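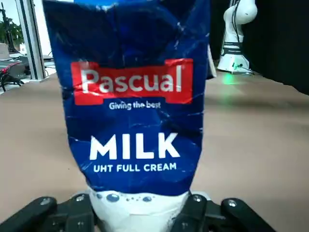
Palter: hand-guided and remote-controlled demonstrations of carton handling

Palter is a collection of robot demonstrations in which a person shows an arm how to pick up, turn, set down and sort everyday drink and food cartons. Some were recorded by taking hold of the arm and moving it. The rest were driven from across the room with a handheld controller. Both kinds share the same layout on disk, so you can mix them freely or keep them apart.

We had a great time making this, and we hope you have a great time breaking it. Cartons are wonderful things to learn on! They start out as tidy boxes and end up as something else entirely, and a policy that was happy with the tidy box can get very confused by what comes later.

Version 1.1, July 2018

What's in the box

Palter 1.1 holds 3,000 demonstrations. Of these, 2,000 were recorded by remote control and the rest by hand guiding. The packages used come to 126, each with its own ID, and the tasks come to 16. Every demonstration belongs to one task and uses one main package, though other packages may be standing nearby as clutter.

Each demonstration folder contains:

- wrist.mp4, the view from the small camera at the gripper
- joints.csv, joint positions and speeds
- grip.csv, finger opening and motor current
- events.csv, button presses and the moments the teacher marked
- meta.json, with task, package ID, condition, teaching mode and outcome

All streams use the same clock. The wrist video is the slowest of them, so if you want one row per video image, use the script tools/align.py and it will pick the nearest reading from each of the others. It doesn't interpolate. If you want interpolation, there's a flag for it, but please look at grip.csv first, where the current jumps sharply on contact and smoothing it hides the most interesting part.

Why the wrist camera

The first thing we tried was a camera on a tall stand looking down at the table. It was fine for finding a carton and close to useless for learning how to hold one. From up there, the arm covers its own work at the exact moment you care about.

At the wrist, the fingers are always in view and the package fills most of the picture once it's held. You get the printing, the folds, the scuffs, and how the sides sit between the fingertips. The blue Pascual milk carton at the top of this page is a good case: it is creased nearly all over, with the worst of it in the upper half, and you can still read UHT FULL CREAM without trouble. That mix of readable print and unreadable shape is what we were after.

The price is that the background swings about a lot, and other equipment in the room drifts in and out of view. We left all of that in. If your method needs a still background, Palter will be hard on it.

The two ways of teaching

Hand guiding. The arm is put into its soft mode and the teacher moves it by holding the link just above the wrist. A thumb switch opens and closes the fingers. Teachers were asked to keep their hands out of the wrist view, and mostly they did. Where a hand shows up anyway, meta.json has hand_visible set to true.

Remote control. The teacher stands back from the table and steers with the Dikora controller, our own handheld with a stick for each thumb and a trigger for the fingers. Moving the stick moves the gripper in its own directions, so forward always means the way the fingers point. New teachers find this odd for a little while and then stop noticing it.

The two modes feel very different in the data. Hand-guided paths are smooth and curved and tend to arrive at the carton at a slant. Remote paths are made of straighter pieces with small pauses between them, while the teacher looks, thinks and picks the next direction. Don't trim those pauses blindly! Many of them sit right before a grasp, and a learner that never sees slowing down will happily punch a carton across the table. We know this from experience.

Tasks

The full list is in tasks.txt, with a start and end condition for each one. They fall into a few families:

- Pick and place: upright to upright, lying to upright, upright to lying
- Turning: show the front panel to the far side, or bring a side panel around
- Sorting: by package type, by size, or by condition
- Handing over: hold a carton out and let go when it is pulled
- Recovery: the carton starts tipped, wedged or half off its mark

Recovery is our favorite family and the one we'd most like people to work on. Each of those runs begins from a bad start that the teacher set up on purpose, and the teacher then fixes it using the arm alone. Some fixes are lovely. A few are awful, and those are in there too, marked with outcome set to "messy".

Package condition

Every demonstration has a condition label: fresh, dented, crumpled or collapsed. The label describes the package at the start of that run. A package can move down the scale from one run to the next, so the same ID may show up as fresh in one folder and crumpled in another. Never use the ID to guess the condition.

Dented means you can see damage and the sides still feel flat to the fingers. Crumpled means the sides have folds running across them. Collapsed means the package no longer stands up without help. The line between dented and crumpled was argued over a lot, and reasonable people will disagree with some of our labels. If that line matters for your work, please merge the two.

Grip force

The grip current is worth a whole project on its own. A fresh carton pushes back early and evenly. A crumpled one gives way, catches on a fold, gives way again and then holds. Teachers using remote control couldn't feel any of this, so they squeezed until the picture looked right, and they squeezed more than they needed to. Hand-guiding teachers used the same finger motor but with a slower closing speed, and their grips come out lighter.

For this reason we don't suggest training a force policy on both modes together without passing in the mode as an input. We tried. It settled on a middle value that was wrong for everybody.

Splits

There are three splits in the splits folder. The plain one is random by demonstration and is there for quick checks. The package split keeps whole packages out of training, and it's the one to report if you report only one. The condition split trains on fresh and dented and tests on crumpled and collapsed. It is rough going, and we'd love to see someone do well on it.

Getting started

1. Download the archive and unpack it anywhere with room to spare.
2. Run tools/check.py. It compares every file against the list and tells you what is missing.
3. Run tools/play.py with a folder name to watch a demonstration next to its grip current.
4. Watch at least a dozen before you train anything.

Number four isn't enforced by the code, but we mean it. Pick a few from each teaching mode and a few from recovery.

A small replay tool for real arms is included as tools/replay.py. It was written for our Flerkier arm and assumes its joint order. Check the joint map before you run it on anything else, start at the lowest speed, and keep a hand on the stop button.

Known problems

- In a small set of remote runs recorded in May, the trigger value in events.csv is flipped, so open reads as closed. They're listed in errata.txt, and align.py fixes them on the fly.
- White balance was left on automatic for the early recordings. Colors shift when a large carton comes close.
- Package names in meta.json were typed by hand. Spelling varies. Use the ID.
- The handing-over runs include only the robot's side. There is no record of how hard the other person pulled.
- Nearly all teachers were right-handed, and you can see it in which side they approach from.

What it's good for, and what it isn't

Palter suits imitation learning from wrist views, grasp timing, studies comparing teaching modes, and anything on objects that change shape. It isn't a good source for reading labels or recognizing brands. The packages are whatever our teachers had at home or found in the nearest store, and the choice says more about breakfast than about shopping in general.

It also says nothing about full containers of liquid. Fill level wasn't recorded, so please don't read weight into the motor currents.

Changes since 1.0

Added the recovery family. Added the condition split. Fixed a clock offset in the hand-guided runs that put the video slightly behind the joints. Renamed the label "squashed" to "collapsed" – old scripts that look for the first name will quietly find nothing, so please update them.

License and credit

The recordings and labels may be used, shared and changed for any purpose as long as you give credit. The code in tools has its own license file. Brand names and package designs belong to their owners.

If you use the data, please cite it as: Palter 1.1, Demonstrations of Carton Handling, Engelbrecht Lab.

Bug reports are very welcome through the issue tracker. Please include the folder name and the output of check.py. Videos of your robot doing something with a crushed carton are even more welcome, and there's a thread pinned for them.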